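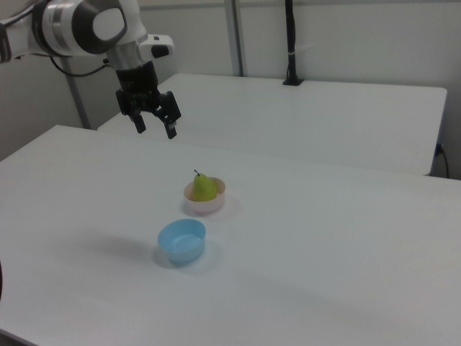
教会の鐘を鳴らす趣味の話、長くなるけど全部書きます!イギリスの田舎町オーンブリッジ(Ornbridge)に越してきてから始めた「チェンジリンギング」のことです。前に「鐘って機械で鳴ってるんじゃないの?」と聞かれて、書きたいことがたまりにたまってました。

うちの町の鐘は人が綱を引いて鳴らしてます。一人が鐘ひとつ。だから6つの鐘を鳴らすには6人いる。メロディは弾きません。順番を入れ替えていくだけ。これが信じられないくらい面白い。

まず基本の「ラウンド」。いちばん高い音の鐘から低い鐘へ、1、2、3、4、5、6と順に落ちていく。ドシラソファミ、みたいな下り階段。日曜の朝に聞こえてくるあれです。引っ越した最初の週、洗濯物を干しながら聞いて手が止まりました。

で、しばらくすると順番が崩れていく。213465とか、231456とか。間違えてるのかと思ったら、指揮する人が「この鐘とこの鐘、交代」と声をかけてるんですね。コールチェンジといいます。

慣れてくると声かけなしで、全員が決まったパターンを覚えて毎回並び順を変えていく。これがメソッド。楽譜はなし、数字の列と、自分の鐘の動きをつないだ一本の線だけ。その線を「ブルーライン」と呼びます。青い線。私の冷蔵庫にはブルーラインが貼ってあります(牛乳を出すたびに見る)。

綱の話をさせてください。途中に毛糸でできたふさふさの握りがついていて、これがサリー。うちの塔のは赤と白と紺。初めて触ったとき、思ったより太くて、ぬいぐるみの胴体みたいだなと思った。

鐘は大きな車輪にくっついていて、鳴らすときは口が上を向いた状態から始めます。綱を引くとぐるんと一回転して、また上を向いて止まりかける。そこで今度は逆方向に引く。前半がハンドストローク、後半がバックストローク。ハンドはサリーを握って引いて、すぐ離す。バックは綱の端っこを持ったまま。

すぐ離す。ここ大事。サリーを握ったままだと綱に体ごと持っていかれます。習い始めに一番しつこく言われるのがこれで、先生のイマニ・ボアテン(Imani Boateng)さんは、私がちょっとでも遅いと横からさっとサリーをつかんでくれました。速い。鷹みたいに速い。

イマニさんの教え方がまたよくて、最初の日はバックストロークだけ。ハンドは全部イマニさん。次の回はその逆。両方つなげたのはだいぶ後で、つながった瞬間「うわっ」って日本語で叫びました。塔に響きました。

力はほんとに要らないです。うちで一番重いテナー(一番低い鐘)は16ハンドレッドウェイト。小さめの車くらい?私よりずっと小柄な人が涼しい顔で鳴らしてます。上まで上がった鐘は指先でバランスを取る感じで、押し合うと鐘が勝ちます。必ず勝ちます。

塔のこと。建て始めたのが1365年だそうで、らせん階段の石が真ん中だけへこんでる。手すりのかわりに太いロープが一本垂れてて、登るときはみんな無言です。息が切れるから。

鐘室の下の、綱を引く部屋がもう最高で、壁一面に昔の記録板がかかってます。黒い板に金文字。誰がどの鐘で、何というメソッドを、何時間何分で鳴らしたか。端から読んでるだけで練習前の時間がなくなる。「鍛冶屋」とか職業が書いてある板もあって、勝手に顔を想像してます。

練習は週に一回、2時間。前半は初心者のラウンド、後半はメソッド。休憩になると誰かがドミエ(Domier)のビスケットを開けます。しょうが味のやつ。あの缶が開く音で集中が切れるのは私だけじゃないと思う。

終わったらパブ「フレダロウ(Fledarow)」へ。鐘の人たちはここでもまだ鐘の話をする。ビールのコースターの裏に数字を書いて「ここで5の鐘の後ろにつくでしょ」って。最初はまったくわからなかったのに、先月あたりから「ああ、ついてからドッジね」と返せるようになってて、自分でびっくりした。

ドッジというのは、一歩戻ってまた進む動きのこと。プレーンハントは、先頭から後ろまで一歩ずつ下がって、また一歩ずつ前に戻る動き。ただそれだけなのに、6人が同時にやると、並び順が毎回きれいに違うんです。同じ並びは途中で出てこない。最後にすとんとラウンドに戻る。この戻る瞬間!!

戻る瞬間のこと、もう少し書かせて。ぐちゃぐちゃに聞こえてた音が、ある列から急にほどけて、1、2、3、4、5、6。指揮の人が「ザッツ・オール」と言う。これで全部、という合図。全員まっすぐ前を見たまま、口の端だけ笑ってる。この顔が見たくて通ってるところがあります。

数学が好きな人には絶対刺さります。鐘の並べ替えは順列そのもので、6つだと720通り。全部を一度ずつ、しかも隣同士しか入れ替えずに鳴らせる。重い鐘は急に順番を大きく動かせないから、一回に動けるのは一つ隣まで。その物理の都合からこの規則ができてるの、何回考えても好き。

数学が苦手な人にも刺さります(私です)。頭で数字を追うより、耳と目のほうが先に覚えてくれる。ほかの人の綱が下りてくる順番を見るのをロープサイトといって、これが急に見えるようになる日が来るんですよ。立体視の絵が浮き上がる感じに近い。

私の場合その日が7/3/24でした。手帳に書いてある。プレーンハントの途中で、次に誰の後ろを行くかが、考える前に見えた。二周ぶんくらいで見えなくなって、そのあと派手に迷子になりましたが。

迷子になったときの対処も教わりました。止まらない。とりあえず一定の間隔で鳴らし続ける。すると周りの誰かが目で「ここ」と教えてくれる。うなずきだったり、眉毛だったり。私は眉毛に何度も救われてます。

失敗談もひとつ。鐘を立てて止めるとき、行きすぎないように木の支えがあって、ステイといいます。勢いよくぶつけると折れる。折りました。バキッと。青くなってたら、みんなが「ようこそ」と拍手してくれた。イマニさんは若いころに2本折ってるそうです。予備のステイは塔の隅に立てかけてあります。

持ち物メモ。動きやすい服、ひっかかるものは外す。長いネックレスとスカーフはだめ。靴は平らなの。手のひらが乾く人はクリームを塗りたくなるけど、練習の直前はすべるのでやめたほうがいい。冬の塔は本当に寒いので、指先の出る手袋は行き帰り用に。

家での練習はハンドベルもあり。でも私は台所派で、タピア(Tapia)のマグカップを並べてスプーンでそっと叩いてます。音程はめちゃくちゃ。順番の確認にはなる。夫に「朝はやめて」と言われたので夕方にしてます。

聞くほうの楽しみ方も書いておきますね。塔の真下は意外と音がつぶれます。おすすめは墓地の向こうの川沿いのベンチ。水の音と混ざって、テナーの低い音が少し遅れてくる感じがすごくいい。風が西からの日は丘の上の牧場まで聞こえます。羊は無反応。

ハーフマッフルも一度聞いてほしい。鐘の舌の片側だけに革を巻いて、一列ははっきり、次の列は遠くのこだまみたいに鳴る。追悼のときの鳴らし方です。初めて参加したときは、綱を引きながら鼻水が出て困った。両手がふさがってるので拭けません。

よその塔に遊びに行く「タワーグラブ」という楽しみもあります。初対面の人たちに混ざって、知らない綱を握らせてもらう。綱の長さも天井の高さも癖も全部違って、ひと引き目がこわい。こわいけど終わるともう次の塔に行きたい。9月にみんなで遠足があって、今から弁当のことを考えてます。おにぎり、塔の階段でつぶれない方法募集中。

信仰がないとだめ?ともよく聞かれます。うちの塔は聞かれたことがないです。私も礼拝には出たり出なかったり。塔によって違うと思うので、そこは行って話してみるのが早いかな。練習の日に下で待ってると、だいたい誰かが「上がる?」と声をかけてくれます。

読みもの情報。推理小説が好きな人はドロシー・L・セイヤーズの『ナイン・テイラーズ』をぜひ。私は始める前に読んで何もわからず、始めてから読み直したら、鐘の場面ばかり付箋だらけになりました。

今の目標はボブ・ダブルズを最後まで迷子にならずに鳴らすこと。5つの鐘が動いて、テナーは毎回最後でどーんと支えてくれる。次の練習では3の鐘をもらえる予定です。ブルーライン、冷蔵庫からお風呂場の壁に引っ越しました(ジップ袋入り)。

質問あったら何でもください!サリーの洗い方を聞かれたら答えられないけど、それ以外ならたぶん喜んで長文で返します。

追記。さっそく「筋肉痛になりますか」と来たので。なります。腕より先に首。ずっと人の綱を見上げてるからです。お風呂に入ってください。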